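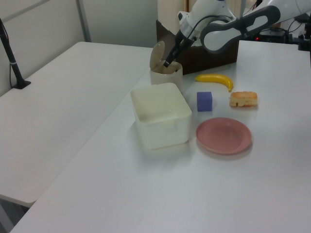

4. Checking the listings in Ristico

Figure 4. Robotic arm with its gripper in a small lidded bin, a square white container in front and a cardboard box behind.

4.1 What I was checking

Ristico is a phone app that tells you which places of worship near you have a service coming up and what time it starts. You open it, it works out where you are, and you get a list with the next start time beside each name. I've used it for years when I travel, and I've also stood outside more than one locked door because of it, so I came to this study with opinions (readers should know that going in).

The question for this section is a small one. When Ristico says a service begins at a certain hour, how often does it match what the congregation itself has put out? Section 3 dealt with whether the map pin lands on the right building. I'm leaving pins alone here and sticking to times.

I pulled every listing within the Drollgate city limits on 2023-11-06, all in one go, so that edits coming in while I worked wouldn't muddy things. That gave me 1,081 listings. It's more than I expected for a city that size, but Ristico gives each regular service its own listing, and one building can easily hold a dozen. A church with an early service, a late service and a midweek prayer group shows up three times, and if two congregations share the building then everything doubles. I kept them separate, the way the app does.

4.2 Where the "right" times came from

This was the hard part! There's no master list of service times anywhere, so I had to decide whose word to take. I settled on an order and stuck to it. First came the congregation's own website, if it had one with a date on it from the past year. Next was a printed notice or bulletin, which I collected on foot. Last was a phone call. If the website and the notice disagreed I called, and if the person on the phone wasn't sure either, I marked the listing as unresolved and moved on.

I did try using Arkden as a shortcut. It's a place database a lot of apps draw on, and it has an opening hours field for most of the buildings I cared about. The trouble is that opening hours and service times are different things, and people who fill in Arkden entries mix them up constantly. A mosque that's open all day has prayer times that shift through the year, and one pair of hours can't hold that. A temple may be open in the morning, shut at midday and open again for the evening, and Arkden entries often give only the first and last hour with no gap. I dropped Arkden as a source after the first batch and only went back to it for phone numbers.

Anything tied to sunrise, sunset or the moon got handled on its own. For those I didn't ask whether the app showed the right clock time on one day. I checked whether it knew that the time moves at all. Some listings had a fixed hour typed in by hand, correct on the day somebody typed it and drifting ever since. I counted these as wrong even when they happened to line up on my check date. One of my reviewers thought that was harsh, and maybe it is, but a user in February gets no help from a time that was good in November.

4.3 What came back

After all that, 153 listings stayed unresolved and are left out of everything below. Most of them belong to small groups that meet in rented halls and homes, where the time is passed along by word of mouth and changes when the hall is booked for something else. I don't think that's a fault in the app. I do think the app should say "call first" for groups like these, and at the moment it shows a time in the same bold type as everybody else's.

Of the listings I could resolve, the commonest fault was an old time that had never been taken down. A congregation moves its evening service half an hour earlier for the winter, somebody adds the new time, and the old one just sits there underneath it. Ristico does let you flag a listing as out of date, but the button is three screens deep, and I only found it because I went looking. The second commonest fault was language. Where a building holds the same service in two languages, the app often had the two times swapped, or both under the one language, and I can see how a visitor would end up sitting politely through an hour they couldn't follow (I have done this).

Holiday times were poor across the board. I pulled 150 listings at random for a closer look at this, and I wish I'd pulled more, because once you split them by faith the groups get too thin to compare. So I'm not going to put a ranking in. What I'm comfortable saying is that regular weekly times held up much better than anything seasonal, in every tradition I looked at.

4.4 A side check with Hakim

Hakim is the reminder tool that plugs into Ristico and buzzes your phone before a service. It keeps its own copy of the times, and I wanted to know how fast a correction in Ristico reaches it. I submitted fixes for listings I'd confirmed by phone and then watched both apps. Ristico usually showed a fix by the next morning. Hakim was patchier. Some reminders changed the same day, and others kept buzzing at the old time until I deleted them and set them up again from scratch. The help page says a refresh happens after every 4,000 edits across the whole service, which would explain the uneven waits, though I couldn't test that from outside.

I didn't score Hakim alongside the listings in 4.3, and its results are kept out of the tables in Section 5. If you rely on it for early morning prayers, open the Ristico listing the night before and compare the two times.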